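4.2 Public demonstration sessions

The garment station was one of four stations open to visitors during the February open day at the Ilten site. Its purpose was twofold. Visitors were to see how manipulation data are recorded with hand-held grippers, and those who wished to could record demonstrations themselves. We wanted to know whether recordings made by people with no training, in a noisy hall and in front of an audience, could be used alongside the laboratory recordings described in Section 3.

The task was the long-sleeved shirt fold. Each trial began with the garment spread face up on the table, collar toward the back. The operator was asked to bring both sleeves inward across the body, then fold the hem up to the collar. No order was set for the sleeves, and operators were free to use one gripper or two. Staff gave a spoken introduction lasting under two minutes and then stepped back from the table. They did not correct grasps during a trial, but they did reset the garment between trials, as visitors tended to leave it close to the front edge.

Video was recorded from the wrist viewpoint with a wide-angle lens. Figure 3 gives a view from one gripper while a second gripper holds a sleeve by the cuff. The sleeve is under tension at this point, and creases run from the cuff toward the body of the shirt. The wide field of view keeps the other gripper and most of the garment visible at close range, at the cost of strong distortion toward the rim. All images were passed to the training pipeline without rectification.

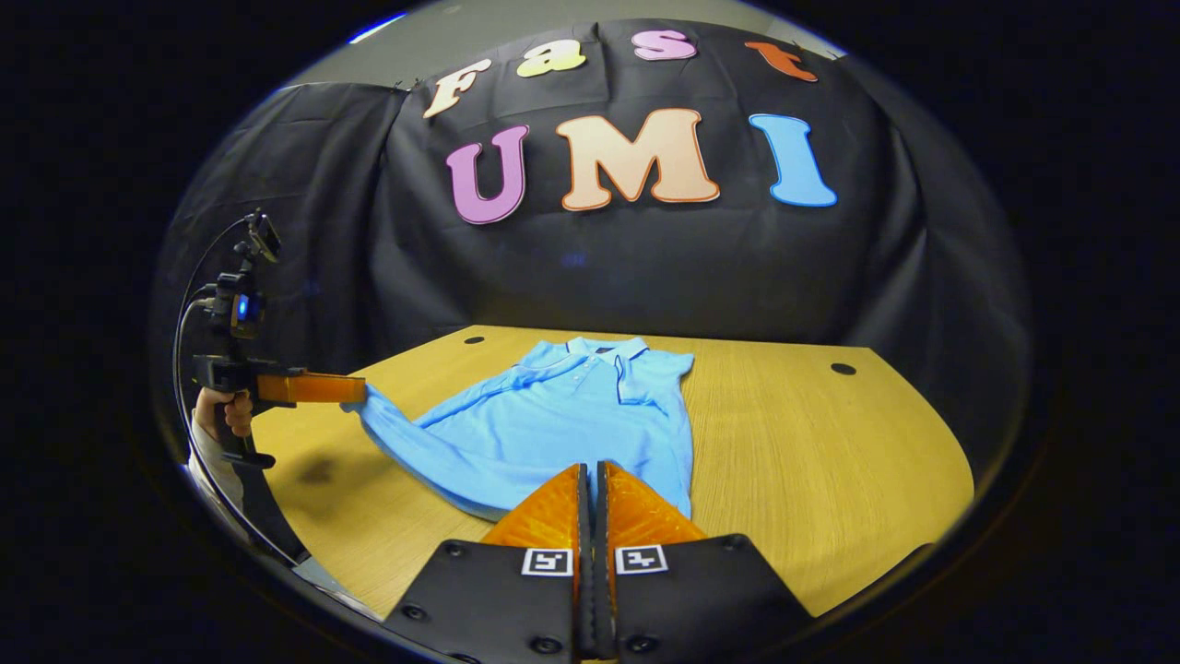
Figure 3. Wrist view at the garment station. The cuff of one sleeve is held by the second gripper; the fiducial markers on the finger mounts are visible in the foreground.

In total, 147 visitors took part and 1040 trials were recorded. Participation was uneven. Many visitors stopped after a single fold, while a small group returned several times during the afternoon and account for a large share of the data. Trials were labeled afterward by one annotator (Dušan Babić), using the same criteria as for the laboratory set. Trials in which the garment was touched directly by hand were discarded.

Two problems were common. The first was the approach height: new operators often closed the fingers above the cloth and had to try again, which adds idle motion at the start of the trial. The second was tracking. Camera pose was lost in 14 trials, most often when the operator turned to speak to someone and swung the gripper away from the table. We kept these trials in the raw release but excluded them from training.

The Grummont and Munedico shirts differ in fabric weight, and visitors handled the lighter Munedico shirt with less success — the cuff slipped more often when the sleeve was drawn across the body. The same tendency was present in the laboratory set, although there it was weaker. Results for policies trained with and without the visitor data are reported in Section 5, following the evaluation protocol of Nedeljković.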